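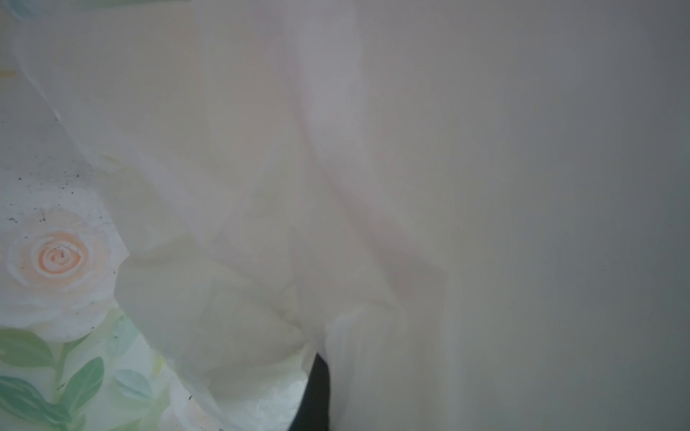 Visita al taller de Dundero: papel, láminas y flores impresas

Llegamos a Dundero a media mañana, después de una hora de autobús. El taller ocupa la planta baja de un edificio de ladrillo y abre al público dos veces al año. En nuestro grupo éramos 21, y nos dividieron en tres turnos porque la sala de envoltura es estrecha. A mí me tocó el segundo, con Jasmina Karagiannis como guía.

La visita empieza por el almacén. Allí se guardan los rollos de papel de regalo y los pliegos para forrar cajones, ordenados por color de fondo. Jasmina explicó que los diseños de flores son los que más se piden y que de cada uno se tiran 2.000 pliegos. Cuando se acaban, el dibujo se retira una temporada.

En la mesa de envoltura me detuve más tiempo. Había una superficie estampada con una rosa blanca grande, de centro color melocotón en espiral, con tallo y hojas verdes, y una lámina blanca translúcida arrugada encima. Al lado de la lámina la rosa se veía entera de color; donde caía la lámina solo quedaban manchas pálidas, unas tirando a amarillo verdoso y otras a rosa. En los pliegues, con varias capas juntas, el blanco se volvía algo verdoso.

Alaric Esposito, que lleva nueve años en esa mesa, nos enseñó a envolver un tarro. Se arruga la lámina con las dos manos, se abre sin alisarla del todo y se coloca el tarro en el centro. Después se suben las esquinas y se atan con cordel. Lo intentamos casi todos. El mío quedó torcido y me lo llevé así.

La última parada fue la sala de muestras. Tienen dos muestrarios antiguos, uno de la casa Pivum y otro de Inia, que se pueden hojear con guantes. Los motivos de Pivum son casi todos geométricos. Los de Inia se parecen más a lo que hace Dundero ahora, con mucho pétalo sombreado en gris.

La entrada es gratuita, pero hay que apuntarse. La tienda solo acepta efectivo y cierra a las dos. No hay cafetería; comimos en Joo, a la vuelta de la esquina, menú correcto y servicio lento.

Comentarios (3)

Shoshana Haverford
¿Venden los pliegos sueltos o hay que comprar el rollo entero?

Dexter Kincaid
Sueltos también, Shoshana. Yo compré tres y me los dieron enrollados en un tubo de cartón.

Tươi Văn
Fui en el primer turno y nos quedamos sin ver los muestrarios por falta de tiempo. Mejor pedir el segundo.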